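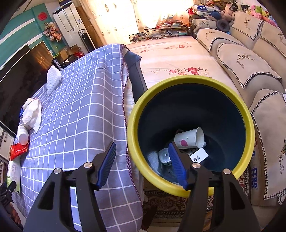 candela_moya
Does a paper cup go in the recycling or the general waste?

ptoft50
General waste in most places. The lining is the trouble, so check your council's list.

candela_moya
Ours takes them, supposedly. I have my doubts.

V. Nieto
Me too. I'd also question clearing a table one bit at a time. Tip the lot in a bag and sort it later.

ptoft50
Later never comes, Valeriano. Tissues and packets go straight in the bin, bottles stay out till last.

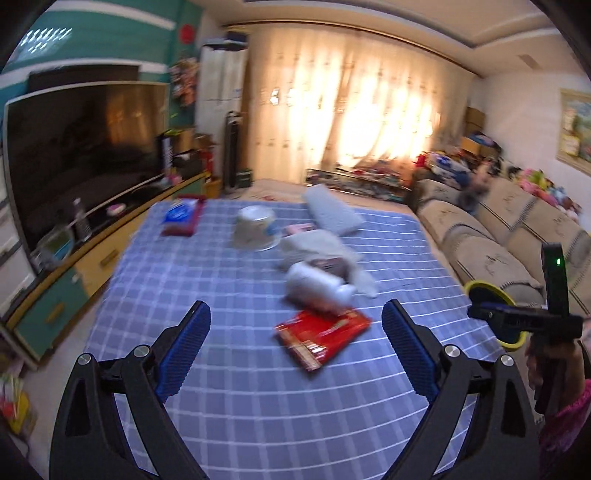
And shake the cloth outside afterwards. I don't believe in wiping checked cloths, it only moves the crumbs.

V. Nieto
Still sounds like 16 trips to me.

candela_moya
Eight, if you carry the bin with you.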